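Apuntes tema 4 - Ergonomía del puesto de trabajo (resumen, falta revisar)
Prof. Tsehay Ambaye

Seguimos donde lo dejamos, antropometría ya vista. El que no vino que le pida los percentiles a Obsa Wako.

4.1 Altura del plano de trabajo

Regla de base: la altura se toma del codo, no de la estatura. Dos personas igual de altas pueden tener codos a distinta altura, lo vimos con los datos de Pedwood.
- Trabajo de precisión: algo por encima del codo, con apoyo de antebrazo
- Trabajo ligero: a la altura del codo o poco por debajo
- Trabajo pesado: bastante por debajo, para poder usar el peso del cuerpo
Ojo: se mide hasta donde trabajan las manos, no hasta el tablero. Si la pieza es alta hay que bajar la mesa. Esto cayó en el examen de noviembre y lo falló casi todo el mundo.

4.2 Zonas de alcance

Zona normal: arco que barre el antebrazo con el codo pegado al cuerpo. Zona máxima: arco con el brazo estirado, sin mover el tronco. Lo frecuente va en la primera, lo ocasional en la segunda. Fuera de la máxima no se pone nada que se use en el turno.

Las dos zonas se cruzan delante del tronco y ahí es donde trabajan bien las dos manos juntas. Fuera de ese cruce una de las dos va forzada, y se nota en el hombro antes que en la muñeca.
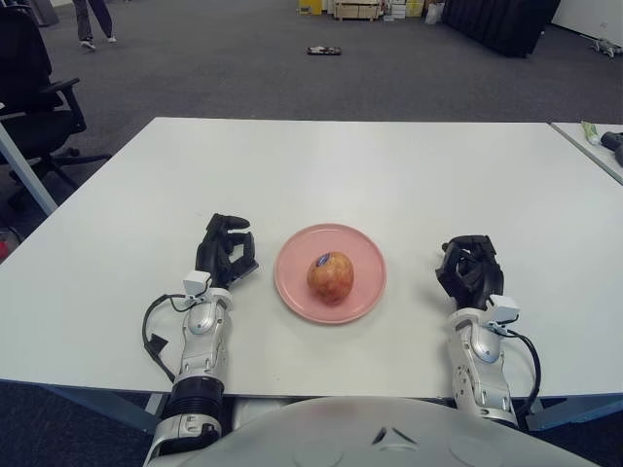 4.3 Repetitividad

Ciclo = de una pieza a la siguiente. Caso Irkum (fotocopia que repartí): 1654 piezas por turno en el puesto de encolado, rotación cada 11 minutos en el de embalaje. Comparar los dos puestos, ¿cuál carga mas el hombro? No vale responder solo con el número de piezas, hay que mirar postura, fuerza y pausas.

Pausas: mejor cortas y seguidas que una larga al final. Cambiar de tarea cuenta como descanso solo si cambia el grupo muscular, pasar de encolar a atornillar con el mismo brazo no sirve.

4.4 Iluminación (rápido, lo ampliamos en el tema 5)

Para el ejercicio usar 1000 lux en montaje fino. Luz lateral, evitar brillos en el tablero, acabado mate siempre que se pueda. Cuidado con la sombra de la propia mano, un zurdo necesita la lámpara al otro lado.

Trabajo para entregar

Elegir un puesto real (taller, cocina, oficina, da igual) y medir: altura de codo, altura de trabajo, alcances. Croquis en planta acotado, a mano vale. Máximo dos caras. Grupo de Mohandas Mathew: os falta todavia la ficha del puesto de Trolville, sin eso no puedo corregir.

Dudas a Yeshi Tufa, que lleva las prácticas. Traed cinta métrica el proximo día.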